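Notes From the Cheap Seats

2023-01-25

Ticket renewal season is here, and the Maeng Mariners have sent me a brochure. They would like $596 for the same half-season plan I had last year, in the same section, behind the same pole. Last year I paid less and the pole was included free.

The big news is that our ballpark is no longer Siltel Field. It is now Cakia Park at Stullerance, which sounds like a place you'd be sent to recover from something. The club says the naming deal will "reinvest in the fan experience." I have been a fan through 4 naming deals and my experience still has a broken armrest.

What bothers me is the schedule. The league wants to trim it to 77 games and add another playoff round in September, so we pay more for fewer games that matter less. The players' association is against it. The owners say they're losing money, and they say it from a suite with a carving station.

I read the whole proposal, all the appendices too. The pay section is two paragraphs. The section on mascot appearances is nine pages.

I'll renew, of course. I did it last year after swearing I wouldn't, in front of witnesses, and the first 1000 plan holders get a cap. I have six of those caps. 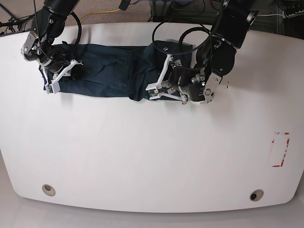 What I'd ask for instead of a cap

A weeknight start time that lets a person get home before midnight. A hot dog that costs less than parking. And a shortstop, if there's any money left over from the new sign.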